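Forums > Local Music > Shows & Venues > Is the Citden residency worth the ticket price?

Filed under: Live reviews, Ticketing, Gripes
37 replies · 12 shares

mossyfret wrote:

So Billus are doing a residency at Citden starting 10th October and the presale email landed this morning. Same small room, same band, different "curated" set each night. You can buy single nights or a pass for the whole run. The pass gets you a download of every show and something called a listening session with the band.

I've seen Billus more times than I should admit and I like them a lot. I'm still not sold. Last time they promised different sets every night I went twice and the only change was the order of two songs and a cover in the encore. Has anyone seen a setlist or even a hint of what the nights will be? The email says "deep cuts and surprises", and every band with a mailing list says that.

– – –

lowercase_dan wrote:

No setlists. There's a line on the venue page about one night being the first album front to back, but it doesn't say which night. You'd think that would be the first thing they'd tell you if they wanted to sell tickets to that night. Unless they want you to buy the pass so you don't miss it.

– – –

kettledrumkid wrote:

I think you're both being a bit harsh. They're a working band, the room holds 300 and it's a lot of rehearsal. I'd rather they do this than play one big seated place where I'm stuck behind a pillar. Already got my pass, see you down front.

– – –

mossyfret wrote:

Nobody's against the small room. I'm against paying for the whole run before they've said what's in it. If it was a record you'd want to see the track list.

– – –

ninthfloor wrote:

The room does not hold 300, by the way. That's the number on the license. I was there in August for Lâm and they'd sold it right up to the limit, and from the bar back you could hear the kick drum and people talking about their kitchens. If you're past the sound desk you might as well be on the street. Get there at doors or don't go.

– – –

kettledrumkid wrote:

I was at that Lâm show too and it sounded great where I was.

– – –

ninthfloor wrote:

Where were you?

– – –

kettledrumkid wrote:

Front left. OK, fair.

– – –

sidechain_sue wrote:

Jumping in about the sound because I used to mix there now and then. The PA is fine. The problem is the low ceiling over the back half, and a lot of touring engineers turn up, check it from the desk and never walk the room. Billus bring their own person, and the last time I heard them in there it was decent as far back as the pillar by the coat check. Past that I wouldn't promise anything.

On the "different sets" thing, I'd be careful too. Changing the whole set every night means new lighting cues and new guitar changes with a tiny crew. What usually happens is a fixed middle of eight or nine songs and they swap the ends.

– – –

lowercase_dan wrote:

That's pretty much what I figured. So with the pass you're paying for the same middle over and over.

– – –

tapehiss wrote:

What about support? Puder is listed for the first night and then it just says "special guests". I'd go for Puder alone, the new EP is the best thing to come out of this town in a while. But I've been burned by "special guests" before and it was somebody's side project with a laptop.

– – –

mossyfret wrote:

Puder's good, agreed. I don't think they've played since the drummer change so that could go either way.

– – –

gatefold wrote:

Has anyone looked at the vinyl bundle? It's the pass plus a live LP "pressed in a run of 500". I have questions. It's a live album of shows that haven't been played yet, so when does it ship? The store page just says "after the residency". I'm still waiting on a live record I ordered from another band two summers ago.

And limited to 500 for a room that size is hardly limited. That's more copies than there are people at any one show.

– – –

kettledrumkid wrote:

Some of us just like having the record.

– – –

gatefold wrote:

Sure, me too, I have a whole wall of them. I'd like a date though. There's no track list and no pressing plant named either.

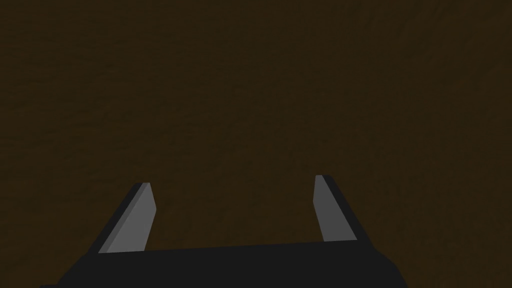

Brown surface, open black and gray gripper, no text.

– – –

tapehiss wrote:

Saving my money for the merch table in that case. If they bring the leftover copies to a spring show you'll get one there without the postage.

– – –

sidechain_sue wrote:

Live records from small rooms live or die on whether they put up decent audience mics. If it's just the desk feed it'll sound like a rehearsal with clapping stuck on. I'd wait and hear one of the downloads first.

– – –

hallway_echo wrote:

Different view from me. I did the full run when they tried this a few years back, 3 nights that time, and the last one was the best I've ever seen them. Looser, they took requests, they fell apart in the middle of a song and started over. Yes a lot of it repeated. I didn't care by then. If you only want new songs every night, this isn't for you – but if you like watching a band warm up over a run, it's worth it.

– – –

mossyfret wrote:

That's the best case anybody's made so far. It also sounds like an argument for buying the last night only.

– – –

hallway_echo wrote:

Ha, maybe. But I'd have missed the joke about the first night's encore.

– – –

ninthfloor wrote:

Fees, while we're here. I put one single night in my basket and there's a booking fee, a venue fee and a charge for the ticket being on my phone. The box office at Citden still sells over the counter without the last two. They don't mention it anywhere online. I bought Lâm that way.

– – –

lowercase_dan wrote:

Is the box office open before shows or only on show nights?

– – –

ninthfloor wrote:

Show nights, from when they open the bar. So go to something cheap beforehand and get your Billus ticket at the same time. Only works if it hasn't sold out, obviously.

– – –

kettledrumkid wrote:

It'll sell out.

– – –

lowercase_dan wrote:

They said that last time and I got two on the door.

– – –

mossyfret wrote:

Update: I emailed the venue to ask which night is the first album. The reply says the band "want to keep an element of mystery" and links me to the pass. I'm getting a single for opening night because of Puder and leaving it there. If someone posts the setlist after, I'll decide on the rest.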